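Part-Time Evening Receptionist, Drisholm Community Dental Clinic

Drisholm is looking for a receptionist to cover the late shift at our Azimi Street office. You would work four evenings a week, from 3:30 until close at 8:00.

The front desk checks patients in, answers two phone lines, takes copays and books follow-up visits. We have 2,396 active patients, and many of them come in straight from work, so the first hour after five is busy. You will share the desk with Yasaman Sadeghi until six and run it alone after that.

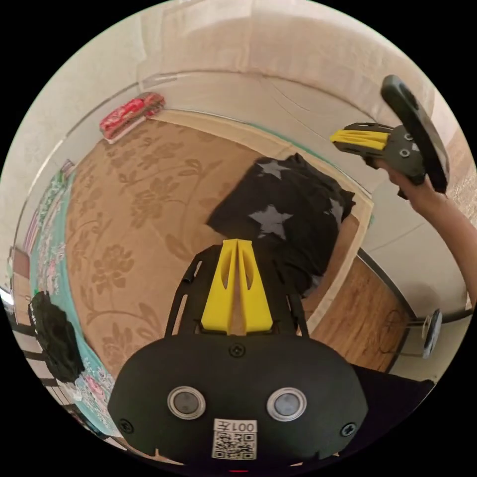 You need a high school diploma or GED and a year in any job that dealt with the public. Dental experience is helpful but we will train you on the scheduling software. Spanish or Farsi is a plus. Training takes 13 shifts and is paid at the full rate.

Parking is free behind the building. Staff get cleanings and X-rays at no charge after 60 days.

To apply, send a resume and the names of two references to Rostam Nikzad, office manager, or drop them off at the desk during open hours. Interviews will be held in January. Please tell us which evenings you can't work.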